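Datos y modelos > Manipulación > Pinzas

# votix-dedos: comparación de dos juegos de dedos para la pinza Nugroho

Registros de cámara de muñeca tomados en viviendas.
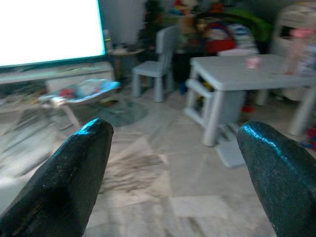
Fig. 1. Vista de muñeca con los dos dedos abiertos; al fondo, mesa y silla infantiles. Hay desenfoque de movimiento.

## Contenido

Se grabaron 609 episodios con 2 juegos de dedos, Titik (punta redondeada) y Brastness (punta plana). Cada episodio incluye vídeo, apertura de la pinza y corriente del motor a 50 Hz. El objeto se elige antes de cada intento y figura en `objeto`.

## Estructura

- `episodios/`: un directorio por intento
- `calib/`: intrínsecos y transformación cámara-muñeca
- `etiquetas.csv`: juego de dedos, objeto, resultado

## Limitaciones

- Los fotogramas tomados durante el desplazamiento pueden salir borrosos. No se han filtrado.
- La exposición es automática; las pantallas encendidas se saturan.
- La corriente se recorta a 4000 mA.
- Las etiquetas de resultado son manuales. Un agarre que resbala después de levantar el objeto cuenta como fallo.

## Mantenimiento

Tirta Menon (captura, calibración), Aurelia Matei (etiquetas). Última revisión: 29 mar 2021.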